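Search reviews, buying tips
Search

Plukis Stergiou 5 review: a small video switcher that keeps up

Small switchers usually make me give something up. The cheap ones have no proper program output, the good ones want a rack and a second person, and I run most of my streams alone with a laptop balanced on a road case. So when the Plukis Stergiou 5 came in I plugged it in the same evening, skipped the manual (sorry) and had a clean cut between two cameras before my tea was ready.
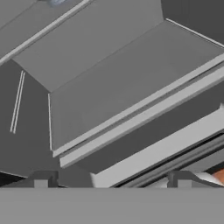 Five HDMI inputs sit along the back, each with its own scaler, and that's the part I love. You can feed it a 1080p camera, an old camcorder and a laptop at some odd resolution, and it sorts them all out without a fuss. Rendered material goes through nicely too. Big areas of flat gray next to steep diagonal edges, like the shelving behind those two stubby gripper fingers, are where a poor scaler gives you stair-steps and crawling, and I saw very little of either on the multiview. My old Clerkovitz box made a mess of that kind of picture.

The buttons are large, backlit and have a proper click. I did a whole choir concert in March in near darkness and never hit the wrong one! Audio is simpler: two line inputs, a delay setting for each, and one headphone jack that could go louder. I'd have liked XLR, but at $449 I can live with a pair of adapters.
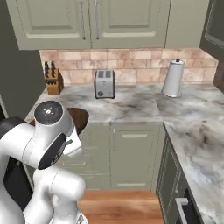 Posted Apr 28, 2023 | By Eftychia Tsoukalas

Streaming over Ethernet takes a minute to set up. You paste in your key, pick a bitrate and press the red button, and it remembers up to five destinations. Recording goes to a USB drive at the same time, and I filled most of a 500 GB one over a long weekend with no dropped files. The fan is audible in a quiet room. Put it under the desk and you'll forget it.

The control app is the weak spot. On my tablet it lost the switcher twice when the Wi-Fi got busy, and the keyer page is fiddly, with tiny sliders for things you want to change fast. A friend, Ohemaa Darko, uses hers wired to a desktop and hasn't had a single dropout, so go that way if you can.

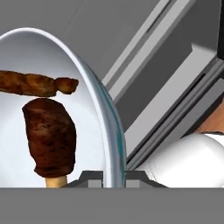
Sausage in a white bowl, computer rendering.

I also tried it against the Skulholm, which costs $900 and adds SDI and a second keyer. If you need long cable runs, pay for it. For everything else I kept reaching for the Plukis, and it's going in my bag for the next show.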